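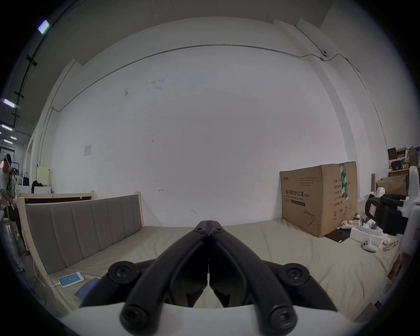 Jul 4, 2019

Bedsheet abrasion and pilling, second round. Notes by Zoriana.

I continue with the beige cotton from Matthorpe. The first round in February gave results which I could not explain, so I repeat it with a new cut from the same roll. Gilberto prepared the samples yesterday evening and left them flat in the conditioning room, which I am grateful for.

Settings: Plister machine, small load, wool felt against the face side. Stop at 400 rubs for the first look, then continue to 2000. I take 5 samples from the middle of the width and keep away from the selvage. In February we took two of them too near to the edge, I see it now in Severyn's sketch.

At 400: slight fuzz on all samples, no pills. Sample 3 has a small slub in the yarn, it was there before the test. I marked it with pencil on the back.

The machine stopped by itself at 356 on the first try. The counter was still set from the work of Khrystyna on the Valtonen upholstery. I did not notice it at once. I reset it and ran the missing 44 by hand count. Please, everybody, write zero on the card when you finish.

At 2000: pills on samples 1, 2 and 5, mostly short and soft. Sample 4 is almost clean. Sample 3 has pills in one corner only. I gave grades alone first, then Ustyna graded without seeing my paper. We differ on sample 5, by half a grade. She says the light in the cabinet is yellow and she can be right, the left tube is old. I asked for a new one.

Washing. The other half of the cut went in with the Meltbridge powder at 40 degrees, then line drying, no iron. I want to know if the softener finish comes off in the first wash or stays for longer. By the hand, the unwashed cloth is more slippery, but this is only my feeling and I do not put it in the table.

A question for Severyn: in your February notes you wrote "rubbed wet" beside sample 2 and then crossed it out. Was it wet or not? If it was wet, I must remove it from the comparison, and then the two rounds agree much better.

Creasing: I did not start. The weights are in the other building and the key was with Gilberto.

To do:
Grade sample 5 again under the new tube.
Cut washed samples after they rest for one night.
Ask Matthorpe if the finish was changed between the two deliveries. They answer slowly, so better to write today.
Clean the felt. There is blue lint on it which is not from our cloth.

Later, before leaving: Khrystyna found the spare felts in the drawer under the scale, behind the gloves. I put them on the shelf beside the machine and wrote a label.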